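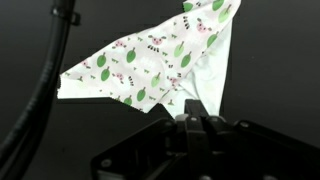 Anikó Bognár
Oh, I do love a leaf print on white! But please don't put it in a hot wash the first time. I did that with a whole pile of printed cot sheets and the greens went sad and mossy. Thirty degrees, inside out if it's a pillowcase, and dry it in the shade.

Ro-un Hwang
Disagree, sorry. Anything for a little one gets sixty in our house from day one, and I've still got prints from my eldest that look lovely. It's the sun that fades them — ours used to hang on the south balcony all through August and you could tell which side had faced out.

zollwood_mum
Thank you both! I'm the one who started this. I've gone completely mad for small prints, leaves and little pink animal faces especially, and I want to sew cot things for my sister's baby. Do I wash the cloth before cutting or after? And are they meant to be piglets or sheep, do we think? I keep changing my mind.

Chae-won Seol
Piglets!! And before, always before. I skipped it once and my lovely cot quilt backing came up 2 cm short on one side.

Si-woo Moon
Sheep, surely. Little ears like that are sheep.

Ro-un Hwang
For once I'm with Chae-won. Wash first, then iron while it's still a bit damp, and cut after that.

Anikó Bognár
Yes to washing first, still no to sixty! It depends on the dye, and with the cheaper prints you can't tell until you've ruined one. Try a corner in a bowl of warm water with a scrap of white and see what comes off.

zollwood_mum
Corner test tonight then. Can I use leftovers for bibs, or is one layer too thin?

Kyung-hwa Ham
Two layers with a bit of old towel between them, they come out beautifully. I made a heap for the Comusov spring fair and the animal ones went before the plain ones had even been looked at. Do leave room round the faces when you cut, it's such a shame to lose half a head in the seam!

Si-woo Moon
Half a sheep's head.

Chae-won Seol
PIGLET. Post the bibs when they're done please, I want to see which bit you put at the front.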